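Caps off to July!

What a response to the cap drive. When we asked you last month to look behind your doors and under your stairs for baseball caps you no longer wear, I thought we might fill a carrier bag. We have had 400 so far, and the shelf by the Pluvavgate entrance has had to be cleared twice to make room for them!

They come in every state. Some have plainly been to the seaside every summer for years, and some still have the cardboard in. We've had caps from fishing clubs, from paint shops, from a garage in Nghiêm that closed before I moved here, and a lovely run of plain ones in colours I'd never have dared wear myself (I have since changed my mind about mustard). Please keep them coming, because we are aiming for 1,000 before the summer fair.

Sorting is the part I enjoy most. We go by colour first, darks together and brights together, then check the strap at the back and the band inside. Anything with a cracked brim goes in the mending box, and Toàn Hứa has been working wonders there with a bit of steam and a lot of patience. He says a brim will nearly always come back if you curve it round a jam jar and leave it alone for a day.

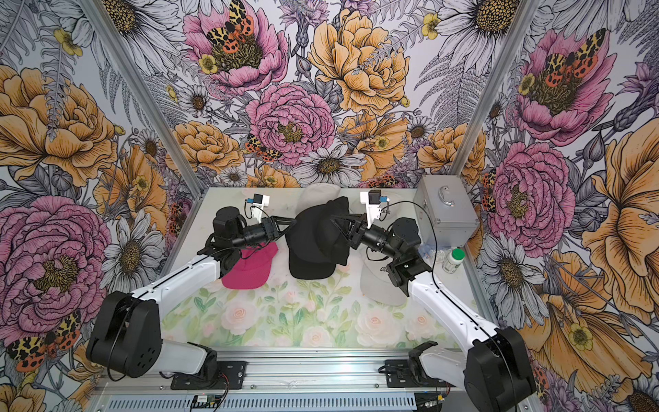

Page last changed: July, 8 pm

I do love the bright pink one next to the black and the light grey. Pink caps are going to be snapped up at the fair, I'm sure of it, and it looks so cheerful on the rose-print tabletop with all those peonies and moths on the walls behind. The pale beige one at the back is more my style, if I'm truthful. Beige goes with everything and doesn't show the dust from the allotment path.

If you are bringing caps in, a few small requests. Give them a wipe or a gentle hand wash first, and let them dry on something round. Please don't fold them flat. Stacking is fine, one inside the next with the brims lined up, and a stack travels very well in a shoe box. Empty the little pockets too, if yours has one (we have found 2 bus tickets and a button).

Drop-off is at Pluvavgate until 8 in the evening, or you can leave a bag at the Flarard counter with your name on it. Children's sizes are what we're shortest of, and wide brims for the gardeners are always welcome.

Thank you all so much, and see you at the cap shelf!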